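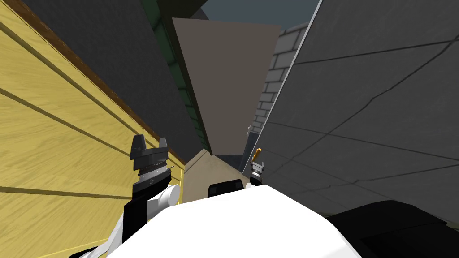
The Lacroix Office of Street Addresses will begin issuing new house numbers in September. This thread sets out what residents and business owners need to know. (1/8)

The change affects 62 streets in the Clerel and Binow districts. Notices will be mailed to 1432 households. If no notice arrives, your number stays the same. (2/8)

Many of the old numbers were assigned when large lots were first divided, and some properties ended up sharing one. Mail and ambulance crews have both been sent to the wrong home as a result. (3/8)
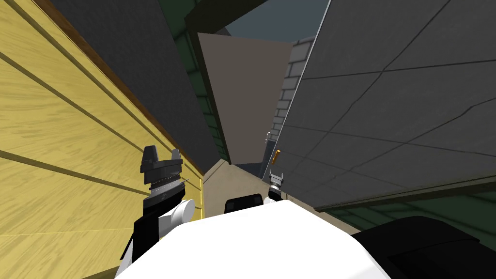

Your old number will remain valid for mail through the winter. Please tell your bank, employer and insurance company of the change during that time. (4/8)

There is no fee. Deeds and property tax records will be updated by this office – owners do not need to file anything. (5/8)

Renters should check the unit letter on the notice as well. Errors may be reported by phone or at the front desk, and a corrected notice will be mailed to you. (6/8) 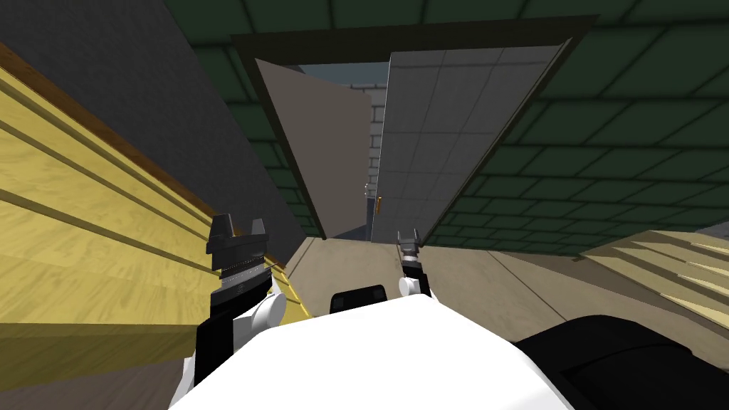 New numbers must be easy to read from the street or walkway. Numerals painted on a curb do not meet the rule. Where the entrance is a doorway like the one ahead in this view, place them beside the opening at eye level. (7/8)

Questions may be sent to Afia Ansah, Director of Addressing. The front desk closes at 4:30 p.m. (8/8)

Comments

Hidayah Sitompul: Does a corner lot keep its street name, or could that change too?

clerel_gardener: Got my notice. Two digits shorter than before, which suits me fine.

Recent posts

Traline Avenue water main schedule
How to request a street light repair
Leaf pickup: revised routes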